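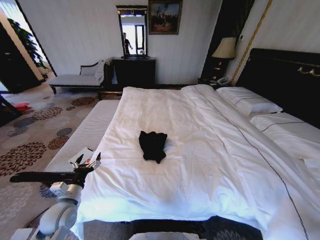 White duvet, black headboard.

Jevport Remembrance Reading Group
Minutes of the March meeting, 7.30 pm, Benítez Room

Chair: Emiliano Cantero. Ten present. Last minutes agreed, with "Kititz" spelt correctly throughout.

1. The Kititz memoir
Flanel have sent the English edition, 295 pages plus notes. The jacket calls it a lost diary of the ghetto. The chair asked who had lost it and where it was found, and the introduction does not say. Two members felt that questioning a survivor's account plays into the hands of deniers. The chair replied that a badly sourced book does that far better. Several entries mention street names which, on our own map, came in after the war. This may be the translator's doing. Agreed to write to Flanel asking for sight of the original pages. No review to go out until they answer.

2. Visit to Kititz
The tour firm's leaflet promises "a life-changing day". The meeting was doubtful. Cost is now 505 a head, up 168 on the first quote, and the guide's name has still not been given. The visit to the cemetery is down for 20 minutes between lunch and the glass museum. Agreed to ask for a whole morning there or drop the trip. One member against.

3. School talks
The claim in the draft report that pupils were "deeply changed" was struck out. We handed out no forms and have no idea. Replaced with "pupils listened and asked questions".

4. Any other business
Request to hold a candle-lighting with a speech by the council leader. Candles yes, speech put off.

Closed 9.10 pm.

Share 3
Comments 2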